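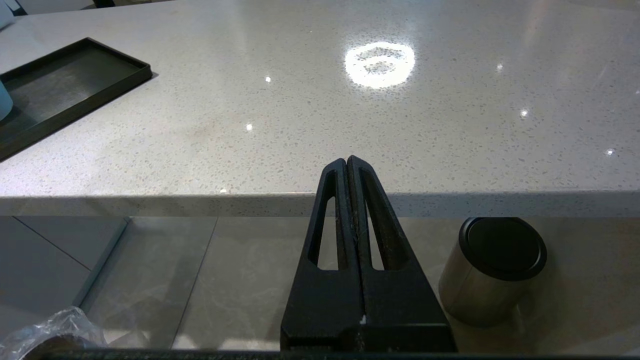 Recovery Between Matches in Junior Tennis
Felicidad Lumbao, Traltcombe College

1. Background
Players at the Quintela junior tournament may play two singles matches in one day. This report considers how they rested and ate between rounds, and whether this affected serving in the second match.

2. Method
Six players kept a food and rest diary until 14th August. Each hit 100 practice serves before and after a match. Serve speeds were recorded with the club's Undard radar unit.
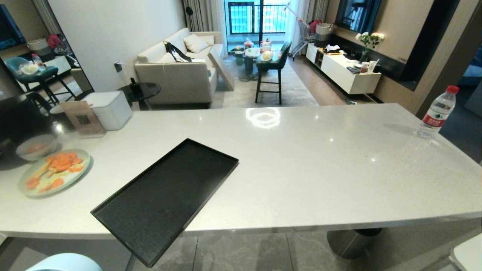

Figure 1. Carrot slices and sticks on a plate, with a further bowl behind.

3. Findings
Players who ate within an hour of leaving court kept their first-serve speed more steadily -- though the group was small. Two diaries were incomplete and were left out of the comparison. A second round of testing is planned for September.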